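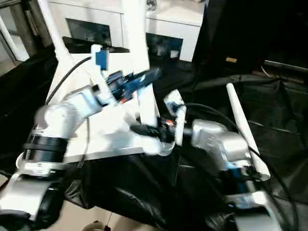
*Two white arms over the black cloth, right gripper at the little white plate*

**Can these things do chores yet? (home and shop both welcome)**

**leen_zein** - 2024-11-13

OK I have to start this thread because I've been grinning all week! I got to spend an afternoon with a two-arm setup, and I went in expecting to be bored. I was not bored. I stayed until they turned the lights off on me.

The job was small stuff: pick up a thin part, stand it up, hand it across, put it down. Then the same with cloth, which I'll get to. On the thin parts it made 10 clean handoffs out of 11 while I was keeping score, and the miss was a part that slid out sideways. I've had worse mornings myself packing orders.

Cloth was a different story. It could pinch a corner and drag it, and once it got a dish towel folded in half (I cheered). Getting from a crumpled heap to a flat sheet was still slow going.

So where does everybody stand? Would you let one near your laundry? Your workbench?

---

**Maya Tannous**

Love this, and I'm glad someone else gets excited about a towel. But 10 out of 11 is a bad number in my shop! We run small batches, the last one was 1191 pieces, and if every eleventh piece hits the floor I'm going to spend my day on my knees with a magnet.

What I'd want to know is what it did after the miss. Did it go back and get the part, or did it carry on handing nothing to nobody?

---

**leen_zein**

> Did it go back and get the part

It did not, ha. It went through the whole handoff with empty fingers, very politely. I put the part back and it picked up fine on the next go.

---

**raghda_h**

That's the whole question for me. My old single arm (a Serix, second hand, older than my kid) never drops anything because I built a fixture for every part. Ugly fixtures, lots of clamps. It loads a drill press all day and I hardly look at it. Is that a chore? I say yes. Machines have been doing chores for ages if you let them have the chore their way.

A second arm is fun to watch, but I'd take a good fixture over it nine times in ten.

---

**Nour Sfeir**

Have to disagree with Raghda, in a friendly way! A fixture is great until the part changes. I do repairs, so every box that comes in has something different in it. The reason I'm so keen on two arms is that the second one IS the fixture. One holds, the other works. That's how I open a jar, it's how I strip a cable, it's how anybody puts a pillowcase on.

Also the cables. Look at the loops hanging off that thing. Before anyone puts one in a kitchen, somebody has to deal with the cables, my cat would have them down in a minute.

---

**raghda_h**

Fair on the repairs. I make the same four brackets until I die, so my view may be a bit narrow. And yes, the cables. I zip-tied mine along the arm and then had to cut every tie because I hadn't left slack at the wrist. Leave more slack than looks sensible.

---

**esther.shirima**

Home side of the argument here. I don't need it to be fast. If it took two hours to fold one basket while I was at work I'd be thrilled, the basket sits there for days as it is. Speed is a shop problem.

My worry is the mixed pile. Socks, a fitted sheet, a kid's shirt inside out, a hair clip in the middle of it all. Leen, did you try anything besides the towel?

---

**leen_zein**

A T-shirt, once. It got a sleeve and lifted and we all looked at a T-shirt hanging by a sleeve for a while. I'm still counting it as progress, since last February I watched a video of the same job where the gripper couldn't find the edge at all!

---

**Maya Tannous**

Esther, you've half talked me around. Slow and unattended is a good deal at home. But unattended means it can't quit at the first hair clip, so we're back to my question about the miss.

---

**Nour Sfeir**

Could we do a shared test? Same dish towel, same crumple (drop it from shoulder height), five tries, write down what happens including the failures. I can get time on a setup at the Atallah workshop and I'd post everything.

---

**esther.shirima**

Yes please! And add one sock. Just one. I want to see what it does with the sock.

---

**raghda_h**

I'll run the Serix on it too. It has one arm and no idea what a towel is, so set your hopes accordingly. Thick towel or thin?

---

**Nour Sfeir**

Thin, the waffle kind. I'll start a new thread with the sheet to fill in.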